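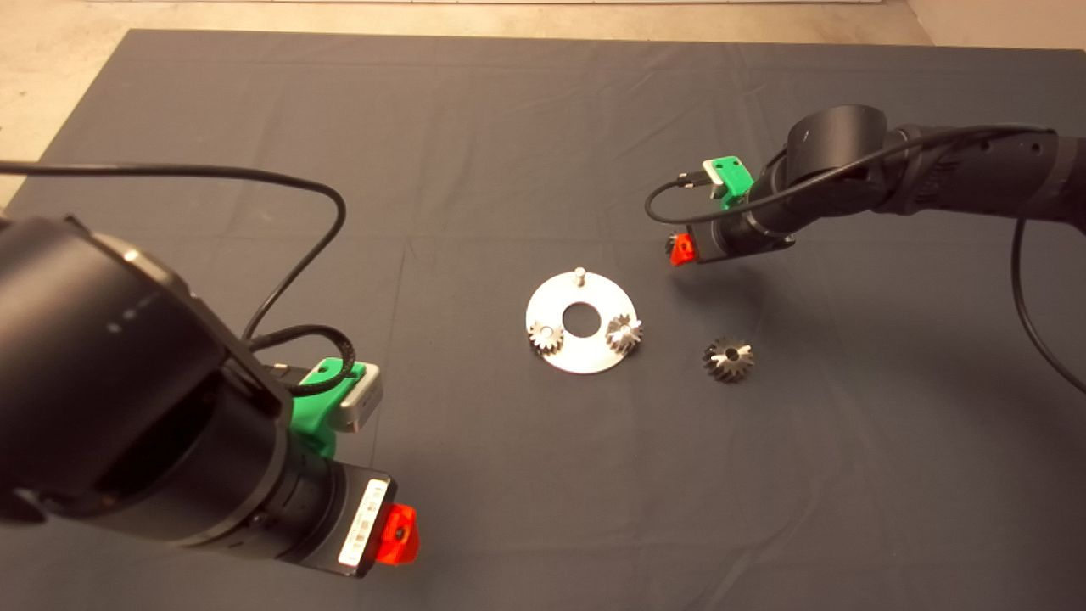 The plate on the grey cloth, pin at the top edge.

I have been meaning to write something about work surfaces since September, when I gave up on the rubber mat. The mat was a Volletti, bought on the strength of a good review, and it did its job for the first year. Then the corners began to lift. A mat with lifted corners is worse than bare worktop, as anything round will find the slope and go.

So now it is cloth. Mine is a dark grey one, big enough to cover nearly the whole surface, bought as a remnant from Kassa for less than the price of a replacement mat. I have washed it twice. It still shows the lines from where it was folded in the shop, and I have stopped trying to iron them out. They don't affect anything. A small part will sit across a crease quite happily.

What I like most is the quiet. Metal put down on a hard top makes a noise every time, and after an hour of that I am tired of it. On cloth you hardly hear it. The other thing is colour. I tried a cream cloth first and it was no good for bright metal. Silver on cream disappears under a lamp, while silver on dark grey stands out from the other side of the room. The floor in here is beige, so I already know how hard it is to find a washer on a pale background.

The plate is a simple enough thing: flat, round, with a large hole through the middle and a short pin standing up from the edge. I like jobs of this size. You can see all of it at once and there is no hunting through trays for the next bit.

I do have a few habits with parts like these. I put the main piece in the centre of the cloth and leave it there. If it drifts towards the edge, sooner or later a sleeve catches it. I keep the pin pointing away from me, at twelve o'clock, so that I always know which way round the plate is when I come back from making tea. Before starting I run a hand over the cloth to feel for anything left from last time. Last month that turned up a grub screw I had spent most of an evening looking for.

Small fixings go in a lidded tub from Flullora. They come in packs of 10 and I have used 6 so far — the rest are in the cupboard under the sink, where they will probably stay. I write on the lids in pencil.

There are drawbacks to cloth. It moves if you lean on it, and it holds on to fine swarf, so it needs shaking outdoors and not over the kitchen bin. Oil goes straight through. If I am using any, I put a sheet of old card down first. I would not use cloth for soldering at all.

A reader asked whether the Devalau felt is worth the extra money. I had a piece of it for a while. It lies flatter than mine and it is thicker, but it sheds, and the fluff gets into threads. I went back to the remnant after a fortnight and cut the felt up to line a drawer.

Next job is the drawer itself, which sticks.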